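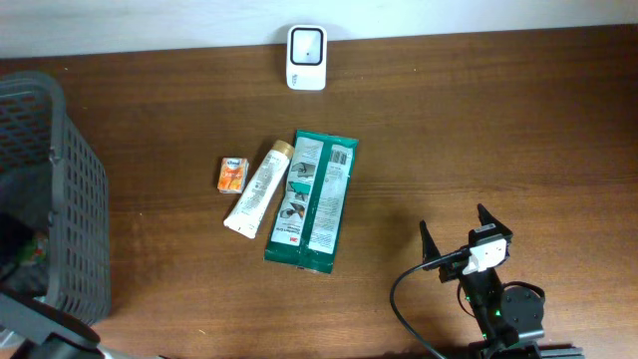 The side table by the wall, with a small orange carton, a white tube with a gold-colored cap and a green package.

Front Bedroom, August
Yesenia Bermúdez

I spent most of August sorting out the front bedroom at my mother's place on Cuadros Street. She moved in with us in the spring and the room had become the spot where everything got set down. Notes on each part of the room are below. Sizes are in inches.

The table
Reddish-brown wood, bought secondhand from Okard when they closed the downtown store. It stays. I cleaned it with a damp cloth and a little dish soap and left the old finish alone. The small white device stands at the back against the wall, where it is out of the way.

Small things
Anything that comes in a tube, a carton or a pouch now gets put on the table first and sorted from there. I check the date, then it goes in the bathroom cabinet, the kitchen or the trash. Mom asked me to leave the cartons on until the contents are used up, so I do.

The wall
Plain white. I filled the nail holes from the old calendar and went over the whole thing twice. One can of Zerkmont flat white covered it with enough left for the closet door.

The closet
Winter coats went to the hall. The shelf is 20 inches deep, deeper than I remembered, so the spare blankets fit folded in half. The sewing basket is on the floor at the left.

The curtains
The old pair had faded along one side. The new ones are plain cotton from Vonero, 106 inches wide together. I hemmed them by hand and the left one is still a little long.

What left the house
Two lamps, the exercise bike and a box of magazines. The bike sold for $20 to a neighbor. The lamps were free to whoever wanted them.

Still to do
The bottom dresser drawer sticks. The rug needs a pad under it. I also want a proper tray for the table before the holidays, and Carmen, if you want the sewing basket, tell me before I fill it again.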